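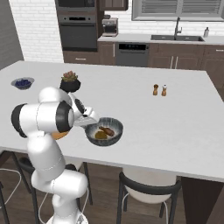 Minutes, Naltureck Lane Supper Club and Shared Kitchen, August meeting

Taken by me, Hazel Szabo, because Corinne took them last time and says her wrist still hurts. I type the way I talk, so bear with me.

We started at 7:10 p.m., which is early for us. Corinne Bellamy chaired. Apologies came from the two Schumacher sisters (away at the lake) and from Dev, who texted halfway through to ask if he'd missed the meeting. He had missed half of it.

Last meeting's minutes

Read and approved, with one correction. The soup in June was split pea, and I had it down in my notes as lentil. Marjorie asked for that to be on the record, so it's on the record.

Money

We have $486 in the account after paying for the July supper and the new mop heads. Corinne went through the receipts and everything matched except a $2 parking stub that no one would claim, so we're eating that one. The July supper brought in a bit more than it cost, mainly thanks to the pie table. I suggested we do the pie table every month and there was a lot of nodding, but then no one offered to bake in September, so I've put it down as "to be discussed" and I will be coming after people by email!

The freezer

Okay, this took up a good half hour. The chest freezer in the back pantry is frosting over again and the lid doesn't sit right on the left side. Walt thinks it's the gasket. Paulette thinks the whole thing is finished and we're throwing electricity at a dead animal (her words). Walt has offered to clean the seal and try warming it with a hair dryer, which he says worked on his mother's. We agreed to let him try before the September supper. If it's still icing up after that, Corinne will get prices on a used one.

In the meantime please label what you put in there. I pulled out a bag last week with only the word "GOOD" on it. If it's yours, it's on the second shelf of the fridge and I would like to know what it is.

Breakfast supper

The theme for September is breakfast for supper, which won over chili by a show of hands. I was a chili vote and I have made my peace with it. The plan so far is pancakes, eggs, two kinds of sausage, fried potatoes and a fruit salad big enough that people will take it home. Paulette is doing the potatoes the day before, because she boils them first and then lets them sit overnight, and she would like the bottom shelf of the fridge kept clear for that. Please do keep it clear. She wasn't joking.

We had 47 people in July and ran out of chairs, so we talked for a while about two sittings. I don't love it — half the fun is everybody being in there at once, shouting over each other — but Corinne made the point that it's hard to serve hot eggs to that many people in one go, and she's right. We'll try sittings at 5:30 and 6:45 and see how it feels. Sign-up sheet goes on the pantry door. Write your last name too this time, we have three Lindas.

There was a side conversation about whether scrambled eggs can be held in the oven. Opinions were strong. Walt says yes with a lid and a little milk. Marjorie says that's how you get hotel eggs. We left it with Marjorie, who is now in charge of eggs, and I think she may have planned it that way from the beginning.

Pans and handles

Two of the big skillets have wobbly handles and one of the saucepans has lost its screw altogether. Dev (by text) says he has a jar of screws and will bring it. Also, and I'm going to be a broken record on this one, please no metal spatulas on the nonstick. The wooden ones are in the crock by the stove. I counted five of them on Tuesday's cleanup, no, sorry, whichever day it was, and they were all clean, so I know you aren't using them.

The garden bed

Lelo came by to talk about the raised bed outside the side door. (For anyone new, Lelo is the plant nursery down the street, and they've been giving us leftover seedlings all summer, which is so nice of them.) They can let us have kale and chard starts for fall if we get the old tomato plants out first. I said I'd pull the tomatoes. Would love one other person to help, I'll bring iced tea. The basil is going to seed so come cut as much as you want, take bags of it.

Booking calendar

We're still on the paper calendar and we still had a double booking, the birthday lunch and the jam people. Everybody was very gracious and the birthday kids got to try jam. Corinne has been testing Clullix, a sign-up page her niece's softball team uses, and showed it to us on her phone. It looked fine to me? Marjorie would like the paper one to stay up as well. Agreed to run both through the fall, with Corinne copying from one to the other on the weekends.

Odds and ends

The dishwasher rack is missing a wheel. Go gently on the right side.

Somebody left a blue casserole dish with a glass lid after the July supper. It's on top of the fridge.

The pantry light switch is fixed, thank you Walt.

Things people said they'd do

Walt: freezer seal, before the September supper
Corinne: Clullix page, prices on a used freezer if we need one
Dev: jar of screws
Paulette: potatoes
Marjorie: eggs
Me: tomato plants, sign-up sheet, nagging about pies

We wrapped up at 8:50 and then stood in the parking lot for another while talking about the eggs. Next meeting is the week after the supper, same time, and Corinne is bringing the lemon bars.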